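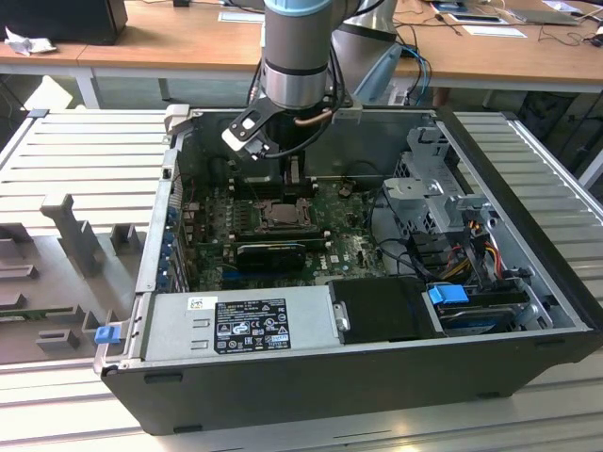 Rodside Robotics Group | Teaching pages | Contact-Rich Assembly, handout 6

Okay, so last time we got through grasp planning and I promised you the fun part. Today is about putting a processor into its socket with an arm, and the method we use for it, which we call Divano (please don't ask me to spell out the letters, Christos Giannakopoulos came up with it and even he has to look it up).

Start with why this is hard. A CPU has to go down flat, in the right rotation, with hardly any sideways slack, onto a field of tiny contacts that bend if you slide across them. People do it by feel. You lower the chip, you sense it sitting a bit wrong, you wiggle, it drops. I wanted a policy that does the same thing!

Divano splits the job into 3 stages. First is the approach: the arm comes in over the open case and stops above the board. No learning there, plain motion planning, and you already know how to do that from Wednesday. Second is alignment. We take the wrist view, crop around the socket, and predict a small correction in position and rotation. We predict a correction and not an absolute pose since the chip never sits in the fingers quite the same way twice, and a bit of tilt in the grasp throws an absolute pose off right away.

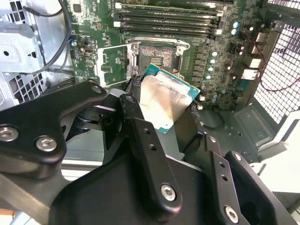 Fig. 2. Wrist view, stage two. Chip in the fingers, socket open.

Third is the search. Once we touch, we switch from position control to force control and run a little spiral, with a learned stop signal. I cap this at six tries per chip, then the arm backs off and goes back to stage two.

Now the result, and read this one carefully. With the learned stop, seating took up to 10 seconds from first contact. With a fixed force threshold (our Fisavham baseline) the arm kept pressing on a chip that was sitting on the socket edge, and that's exactly what you don't want. My guess is that the threshold can't tell "seated" from "stuck", but it's a guess, so argue with me!

For next class: read the Tzavaras notes on compliance, sections 3 and 6, and sketch what the force trace should look like for a good insertion and for a jammed one. Pencil is fine. Bring it with you, we'll compare them before I show the real traces.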